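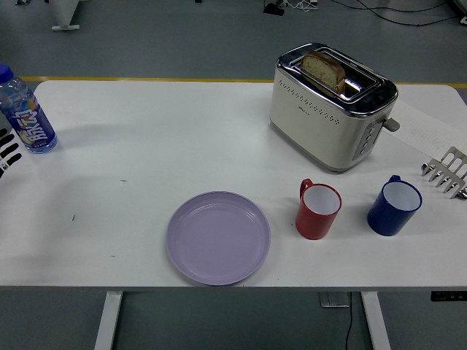 Fig. 2. Breakfast table, toaster at the back with one slice raised in the front slot, plate, mugs, toast rack.

Small Appliances and Table Layout, Unit 2 notes
Kerr room, June session. Bring these to the practical.

Start with the toaster. Two slots. Cream or off-white body, chrome top, controls in a column on the side with the lever just above. Note where the lever is relative to your hand: side lever means you need clear space on that side, so don't park mugs there.

One slice vs two. Most two-slot models heat both slots whatever you load. Check the leaflet. Some have a marked single-slice slot, use that one if yours does.

Bread sitting high above the rim = easy to lift out. Small slices that stay low: unplug first, wooden tongs, never a knife or fork. This WILL be on the checklist.

Toast rack. Why bother? Toast laid flat on a plate traps steam underneath and goes limp. Upright in a rack, air gets to both faces. Downside, it cools quicker. So rack for crisp, plate for hot. Write down which one you picked and why, one line is enough.

Mugs. Handles all pointing the same way, toward whoever is drinking. Fill to a finger below the rim. Keep them away from the toaster cord, a tipped mug and a live appliance is the one accident we really do want to avoid.

Water bottle. Cap on untill pouring. Stand it at a back corner, out of the reaching path.

Paper (recipe cards, your own notes) off to the side, flat, and never leaning on the toaster. Goes for paper towels and packaging as well.

Crumbs: tray out, over the sink, when cold. Not shaken upside down over the tabel please.

Workbook: Waltetti pp. 44 to 46 on layout, skip the part about trolleys. The Lurnura sheet has the wattage table, you need it for Q3 (a 900 W toaster on for 2 minutes = 30 Wh, show the working).

Before next session: draw your own breakfast table from above, mark the cord, the lever side and where your elbows go. Pencil is fine. Hand in at the start.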